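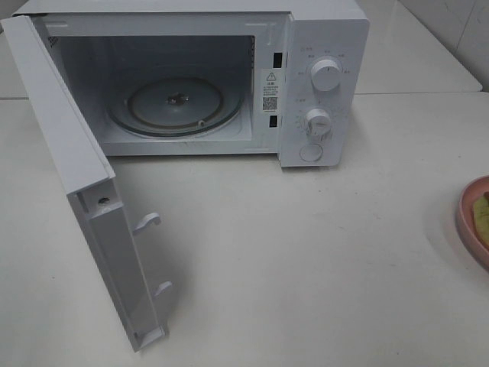
Door open, white inside and out. More on white stuff below!

Why does white look white?

Quick question. Snow is made of frozen water. Ice cubes are made of frozen water too. So how come you can see through an ice cube and you can't see through a snowball?

Same stuff. Totally different look. Mansa Nyarko's third graders in Panville sent that one in and it's a great question, so let's go.

First, light. Sunlight looks plain, kind of no color at all. But it's really a big mix. Red, orange, yellow, green, blue, violet, all traveling together. A rainbow is what you get when raindrops pull the mix apart. Same with the little rainbow on the wall when sun hits the edge of a glass or a fish tank.

Now, when light lands on something, a few things can happen. It can go right through (window). It can get soaked up (black T-shirt). It can bounce off. Mostly it's a bit of each.

A red apple soaks up most of the blue and green and bounces back the red. Red gets to your eye. Red apple. A leaf bounces back mostly green. You get the idea.
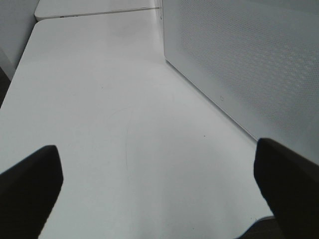
White things send back nearly all of the colors, and they send them back every which way. The every which way part matters a lot. A mirror sends back nearly everything too, but neatly, so you see your own face in it. White paper sends the light off in a big mess of directions. No face. Just white. The tabletop in the picture is doing that over its whole surface, and the two black shapes at the bottom are soaking most of the light up, so hardly any gets to you. Put a white sock next to a black sock and you've got the same thing going on in your drawer.

Back to snow. A snowflake is ice, so it's clear. Look at one through a magnifying glass, you'll see. But a snowball is a giant pile of tiny ice bits with air in between. Light goes in, hits an edge, bends, bounces, hits another edge, bounces again. Over and over. In the end most of it comes back out, all colors mixed up, and your eye says white.

An ice cube is mostly one solid lump. Not many edges for the light to hit. So it goes pretty much straight thru.

Want proof? Ask a grown-up to crush some ice for you in a bag with a rolling pin. Clear cubes go in. White slush comes out. You didn't add any paint!
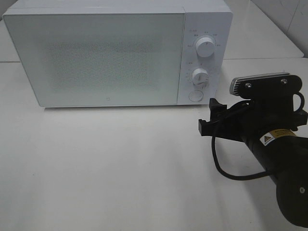

Reading time: 4 minutes

More white things that aren't made of anything white

Clouds. Tiny drops of water. Each drop is clear. Zillions of them together, white. When a cloud gets really thick not much sunlight makes it to the bottom, and that's why rain clouds look gray from down here.

Salt and sugar. Look close at one grain. Clear, or nearly. Pile of grains – white.

Milk. Mostly water, with teeny blobs of fat and protein floating around in it. The blobs knock the light about. Skim milk has hardly any fat in it, so it can look a bit thin and bluish.

Soap bubbles. One bubble, see-through. A whole bathtub of foam, white. Even if the soap was green! Kojo Amegashie, age 8, tested this with green dish soap and wrote to tell us.

Polar bears. My favorite. Their hairs are clear, no color in them, and the skin under the hair is black. The bear still looks white becuase of light bouncing around in all that fur.

Try it: the spinner

You need white card, a cup to draw around, crayons or markers, a pencil, scissors.

Draw a circle and cut it out. Split it into six slices like a pizza. Color them red, orange, yellow, green, blue, purple. Poke the pencil through the middle (get help with that bit). Now spin it on the table, fast as you can.

Watch for 60 seconds, spin again if it stops. The colors blur together. You'll probably get a pale grayish or brownish color, and that's fine, crayons aren't pure enough to make real white. Lighter coloring works better than heavy. Elikem Amissah tried it with watercolor paint and got a really nice pale one.

Words to know

Reflect – to bounce back. 
Absorb – to soak up. 
Scatter – to bounce off in lots of directions.

One to ask at dinner: why does a wet patch on a T-shirt look darker than the dry part? Hint, water fills the gaps between the threads. Answer next month.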